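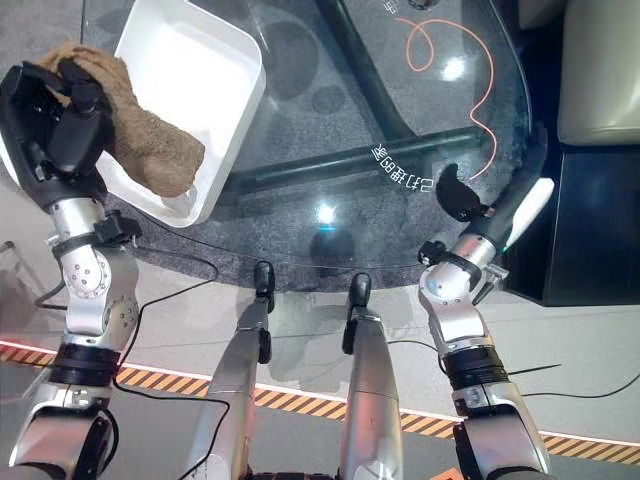

Does a towel really dry things?

People say a towel "dries" your hands, or a plate, or a glass table. Be a bit suspicious of that word. Drying sounds as if the water has vanished. Has it? Feel a towel after a bath. It is heavy and cold. The water has only moved house.

So how does a towel pick water up? Look closely at a fuzzy one and you will see lots of tiny loops and bumps. Water likes to creep into small gaps, and a fuzzy cloth is full of them. A flat, shiny cloth has fewer places for water to go.

You may hear that the fluffiest towel is always the best. We are not so sure. Fabric softener makes towels feel lovely, but it can leave a coating on the threads, and then the water may slide about on top. Don't take our word for it. Try it.
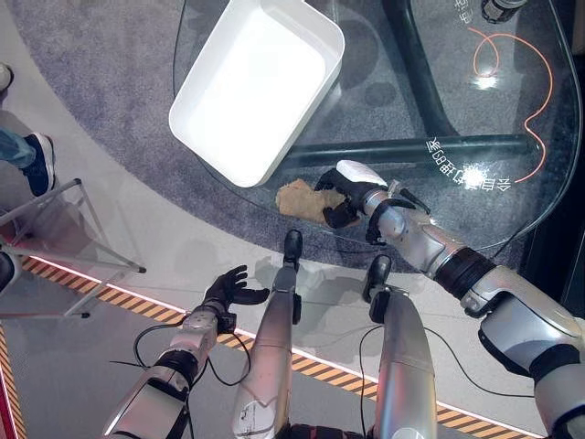
You need 2 cloths of different kinds, a plastic tub and a spoon. Put 3 spoonfuls of water in the tub. Press the first cloth flat on the bottom, count to 8 and lift it out. How much water is left? Tip it away, put in 3 fresh spoonfuls and do the same with the second cloth.

Was that a fair test? Perhaps not. If one cloth is much bigger, of course it will win. Fold them so they are the same size, or cut up some old ones (ask first).

Now for glass. A wiped glass table can look perfectly clean until the sun comes out, and then there are smears everywhere. Some people blame the cloth. It might be the cloth. It might also be old polish, soap, or greasy fingers. Wipe one half with a clean damp cloth and leave the other half alone, then look at both from low down, with your chin near the edge.

If the two halves look the same, write that down too. It still counts as a result.

Wondville Why Pages, for readers aged 8 and up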